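# Review: the Fernolell cue light system

Posted 2022-10-24

We run a black box theater with 60-odd seats crammed onto risers, and for a long time our stage manager called every cue by headset or by hand signal through the booth window. Last season we bought the Fernolell cue light kit from Dulby. It has now been through two full productions, and that seems long enough to write something useful.

The kit comes with a master box, four outstations, cable, and a printed manual. The master box sits on the booth desk and has a switch for each station. Flip it once for standby and the light goes red. Flip it again for go and the light turns green. The actor or crew member at the other end can press a button to confirm the standby. There isn't much more to it.

Setup took one evening, most of it spent running cable under the risers. The connectors lock firmly and none came loose during a performance. We put one station behind the upstage door, one at each wing, and the last in the lobby for late entrances down the aisle.
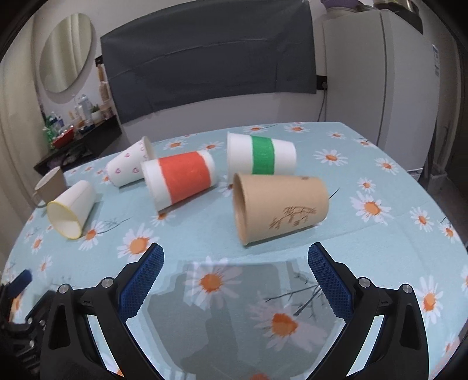

The lights are bright enough to catch from the corner of your eye, and the dimmer on each station goes low enough for a dark stage. In our production of "Bramwell" there is a blackout of 11 seconds with an actor waiting behind the door. At the lowest setting nothing spilled under it. Our old rig, a lamp with colored gel over it, always did.

I have two complaints. The confirm button clicks. In a quiet scene the front row can hear it, and we ended up telling the cast to press it early, during music. The other problem is the labels on the master box, which are small and gray on black. We covered them with white tape and wrote our own.

Before this we borrowed a Grivach system from another company. It was wireless and quicker to put up, but it dropped a signal twice in one run and the batteries had to be changed before every show. For a permanent space I would take the cable.

The warranty on ours runs into November 2027. Dulby answered an email about a spare outstation within a day, and the part matched the rest of the kit. Extra stations plug into the same master box, up to eight in total.

I would buy it again for a small house with a fixed booth. A touring company should look at something wireless and budget for batteries.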